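Siltwood : un appartement simulé pour récolter des exemples de manipulation

Par Hacer Tekin, équipe Etatley
Mis à jour en octobre

Siltwood est l'environnement de cuisine et de séjour que nous utilisons chez Etatley pour collecter des démonstrations. Un opérateur met un casque, prend deux manettes, et range, verse, déplace, repose. Chaque geste est enregistré avec ce que voient les caméras virtuelles et part dans un jeu d'exemples destiné à l'entraînement d'une politique de manipulation. J'y passe mes journées depuis la première version et je ne m'en lasse pas, alors autant prévenir tout de suite : cette page est longue (et encore, j'ai coupé toute la partie sur les poignées de porte).

Ce que contient l'environnement

Le pack livré avec Sison, notre logiciel de collecte, comprend un logement complet, son mobilier et une bibliothèque de 916 objets. De la vaisselle, de l'électroménager, des plantes, des bouteilles, des outils, des stylos, de quoi manger. Tous les objets ont une masse, un coefficient de frottement et une forme de collision vérifiés à la main. C'est un travail de fourmi, et c'est celui dont je suis le plus fière ! Un bol dont la collision est un simple cylindre plein, on s'en aperçoit dès que quelqu'un essaie d'y déposer une cuillère.

Les murs, les sols et les plans de travail se changent indépendamment du mobilier. Il existe 135 matériaux, du gris ardoise le plus sage au plâtre taché et fissuré, et un tirage aléatoire peut les redistribuer au début de chaque épisode. Nous aimons beaucoup les combinaisons un peu criardes. Un modèle qui a appris à saisir une tasse devant un mur brun veiné se laisse moins troubler le jour où on le met devant un carrelage blanc, et les opérateurs, eux, trouvent ça plus gai.

Les fenêtres donnent sur de vrais lointains : ville, jardin, bord de mer. Le paysage est une image plaquée derrière l'ouverture, volontairement légère, ce qui laisse la carte graphique s'occuper de la pièce. Il se change comme le reste. 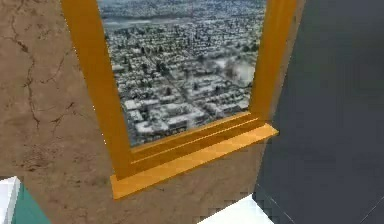 Vue sur une ville enneigée, cadre de fenêtre doré et mur de plâtre fissuré.

Les caméras

Chaque épisode peut être enregistré depuis plusieurs points de vue à la fois. Dans la configuration de base il y en a 3 : une caméra de tête et une à chaque poignet. Les vues de poignet sont celles qui surprennent le plus les nouveaux venus. Elles basculent, elles plongent, elles regardent parfois un angle de mur pendant que la main va chercher quelque chose ailleurs. Gardez-les ! À l'entraînement, ces passages comptent autant que la saisie elle-même, et une politique qui n'a jamais vu de mur de près ne sait pas bien quoi faire quand elle en rencontre un.

La résolution se règle caméra par caméra. Nous travaillons le plus souvent assez bas, avec des contours un peu crénelés sur les bords de table, et cela ne nous a jamais gênés pour la suite. Si vous avez besoin d'images plus fines, Sison peut rejouer un épisode déjà enregistré et refaire le rendu à la taille voulue, avec d'autres matériaux si ça vous chante. Le geste de l'opérateur reste exactement le même. C'est ma fonction préférée, de loin.

Composer une table

Une table se remplit de deux façons. Soit vous placez les objets vous-même dans l'éditeur, soit vous donnez une liste et une densité, et le programme les pose en vérifiant que rien ne s'interpénètre. Les objets ont le droit de se toucher, et même de se cacher les uns les autres. Nous y tenons. Les collections où chaque chose attend bien sagement au milieu de son carré de vide donnent des modèles qui paniquent devant une table ordinaire.

Les feuillages sont très utiles pour cela. Une plante en pot masque une partie du plateau, change complètement selon l'angle, et oblige l'opérateur à contourner. Les objets longs et fins (stylos, tiges) travaillent autre chose : l'orientation de la pince avant la prise. Et le verre transparent, eh bien, le verre transparent reste le verre transparent. Prévoyez davantage d'exemples.

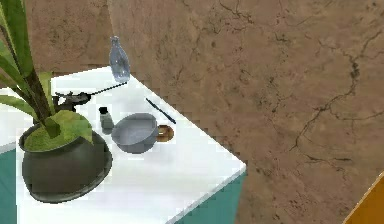
Table blanche chargée : plante en pot, bouteille en verre, outil noir, petit pot, bol, anneau brun et stylo.

Pour une consigne donnée, nous conseillons de garder la même liste d'objets et de changer seulement leur disposition pendant les premières séances. L'opérateur prend ses habitudes, les gestes deviennent réguliers, et on peut ensuite ouvrir la bibliothèque en grand. À Cleltarville, où se trouve notre salle de collecte, une consigne est considérée comme couverte à 400 épisodes retenus. Ce chiffre vient de notre pratique, avec nos tâches et nos modèles. Le vôtre sera peut-être différent, et je serais vraiment curieuse de le connaître.

Écrire les consignes

Chaque épisode porte une phrase en langage courant. « Pose le bol à gauche de la plante. » « Mets la bouteille au bord de la table. » Sison accepte plusieurs formulations pour une même tâche, et je vous encourage à les faire écrire par des gens différents : l'un dira bol, l'autre saladier, un troisième « le truc gris ». Tout est bon à prendre tant que l'objet visé reste identifiable.

Évitez en revanche de mettre deux tâches dans une seule phrase au début. On découpe plus facilement des épisodes courts que des épisodes longs, et l'opérateur se fatigue moins les bras.

Les scènes de pièce entière

Une bonne partie de nos collections se limitait à un plan de travail. Depuis la dernière version, l'opérateur peut passer d'un meuble à l'autre, et cela change tout ! Les consignes deviennent des trajets : prendre quelque chose sur la table du repas, traverser, le déposer sur l'îlot. La base mobile se pilote au stick gauche, la hauteur du torse au stick droit, et l'on s'y fait en une matinée. 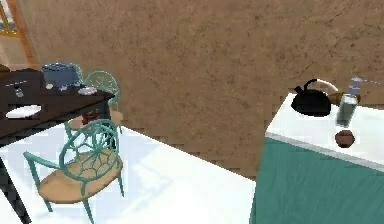 Pour ces trajets, les chaises demandent un peu d'attention. Leurs dossiers ajourés ont une collision détaillée, donc une pince peut s'y prendre pour de bon. Laissez-les dans la scène malgré tout, quitte à les écarter un peu pendant la prise en main. Les épisodes où l'opérateur frôle un dossier, recule et repart autrement sont conservés dans notre jeu avec une étiquette « correction », et ils nous rendent de grands services.

Le tri se fait après la séance, dans la visionneuse. On garde, on rejette, on étiquette, le tout au clavier. Un épisode rejeté n'est pas effacé, il est seulement mis de côté, et on peut le reprendre plus tard si la consigne évolue. La visionneuse affiche les caméras côte à côte avec la courbe d'ouverture des pinces en dessous, ce qui permet de repérer très vite une saisie ratée sans tout regarder.

Matériel et formats

Siltwood tourne sur un poste unique avec une carte graphique dédiée. Le casque est facultatif : on peut collecter à l'écran avec les seules manettes, mais la profondeur se juge moins bien et les saisies de petits objets s'en ressentent. Les épisodes sortent sous forme de vidéos accompagnées d'un fichier d'états (articulations, pinces, poses des objets) et de la consigne en texte. Un convertisseur est fourni pour les formats d'entraînement usuels, et son code est ouvert à la lecture.

La bibliothèque d'objets continue de grandir. Les prochains ajouts concernent surtout les couvercles, les bouchons et les choses molles, torchons en tête. Si un objet vous manque, écrivez-nous avec une photo et ses dimensions ; les demandes précises passent devant.

Contact : Hacer Tekin, Etatley, Cleltarville | © Etatley, tous droits réservés | Haut de page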